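Cómo leer el parte diario de contagios sin liarse

Guía rápida. Vale para cualquier parte sanitario, gripe, sarampión, lo que toque. Los ejemplos salen del boletín de Drendmont.

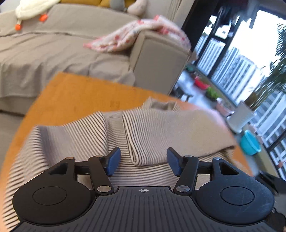
Lectura: 2 min

Primero, la fecha. Ojo: hay dos. La de publicación y la de los datos. El parte sale por la mañana con cifras del día anterior. Apunta siempre la segunda.

Luego separa locales e importados. No los sumes todavía. Si Drendmont da 200 casos y 80 son importados, los locales son 120 – y ese es el número que te dice si hay transmisión en la zona.

Asintomáticos: mira si van dentro o aparte. Depende del boletín, suele ponerlo en la nota al pie. Los sospechosos van aparte, no cuentan hasta que se confirman. A veces los confirman días despues y el total antiguo cambia. 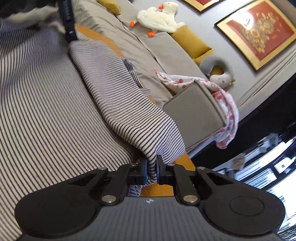

Tela a rayas, detalle

Para comparar zonas, pasa a tasa. Casos entre población, por 100.000. Clutton con 5 casos puede estar peor que Drendmont con 80, según cuánta gente viva allí.

Un día suelto no sirve. Media de siete días y listo. En hoja de cálculo: columna A fecha, B locales, C importados, D la media de B. Arrastrar hacia abajo. Si falta un dia dejalo en blanco, no pongas cero.

Festivos: bajón y luego pico. Casi siempre es retraso de notificación. En agosto pasa mucho.

Plantilla de Skarphéðinn Hallgrímsson, retocada. Actualizado el 20 jul 2026.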